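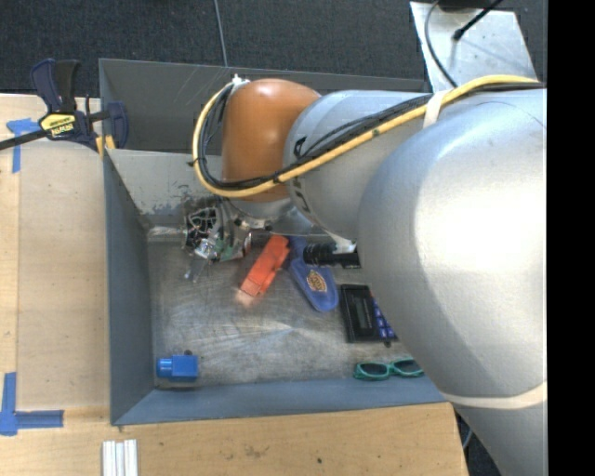

Home | Household topics | Storage | Sorting | A-Z index

Sorting bin (household)

A sorting bin, also called a catch-all bin, odds bin or in some places a tumble box, is a shallow open container for small mixed items waiting to be put away. Kept on a table, bench or counter. Differs from a toy box or a storage tub in that things aren't meant to stay in it.

Contents

Anything hand-sized. Desk supplies, small tools, toy parts, sunglasses, keys, insoles, batteries, chargers, lids without jars. Most lists leave out food, liquids and loose blades. Paper generally goes in a tray instead, it slides under everything and gets creased.

Form

Low walls, usually slanted outward so the hand can get at the corners. Flat floor. One side sometimes taller than the others, the back as a rule, to stop things going over the edge when pushed. Wood and metal both common, plastic for cheap ones. Gray is a popular color, light items and bright items both show up against it. Painted floors scuff fast and are seldom repainted. Felt liners exist but collect crumbs.

Depth matters more than width. Past 6 inches or so the items start to stack and the bottom layer is forgotten, and then you have a junk drawer with no drawer.

Names

"Odds bin" is the usual word in Wundcombe and the villages near it. "Skutham tray" is a flatter version with a lip at the front only. In Grorkdale the word "bin" is kept for trash, so people there say "the shallow box."

Method

Fill first, sort later. The Pavlović method, from a household booklet of 58 pages, is the one most often copied:

1. Everything loose in the room goes in the bin. No deciding yet.
2. Spread to one layer.
3. Take out the biggest thing first.
4. Then by kind: desk, tools, toys, things to wear.
5. What's left at the end goes in an envelope with the date on it.

Step 3 gets argued over. Some sorters go by color, quicker with children, but it puts a stapler with a toy brick and you have to do it all again. Others work from one corner across. Corner sorting is slow and suits people who get interupted.

Two items at a time is faster than one if both go to the same place. If they don't, one usually gets set down somewhere wrong.

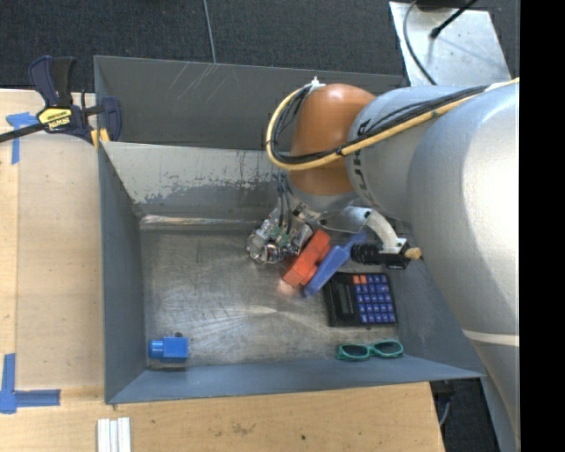
Valbona Babić
Contributing editor, household topics

Typical mixed load

A calculator, a pair of sunglasses, a small plastic block, one or two bright pieces that could belong to anything. Four or five homes for a handful of things, normal. The calculator goes to the desk. Sunglasses by the door or in a case, never back under heavier items, lenses scratch. Plastic blocks go with their set if the set can be found.

Check calculators before putting away: press a key, see if the display wakes up. Dead ones tend to go round and round between bin and desk for years.

Frequency

Weekly in most guides. A survey in the Wundcombe household newsletter took in 1,231 homes and found 36 percent emptied the bin only when it was full. No figure for homes that never emptied it, the question was left off the form.

Common problems

Bin used as permanent storage. Bin too deep. Bin moved to the floor, where it gets kicked and then filled with shoes. Small dark items missed in the corners, wipe the floor of the bin with a hand before calling it empty. Two bins in one room generaly means neither is sorted.

See also: Junk drawer; Key hook; Skutham tray; Toy rotation

Last revised 12th March

Print this article | E-mail this article

Reader comments (3)

tansy_m: We do color first and it's fine. Kids are six and four, they won't do it any other way.

Old Bench: Skutham tray does NOT have a lip at the front only. My mother's had one on the left too. Please fix.

rlk: what size for a narrow counter? article says depth but not width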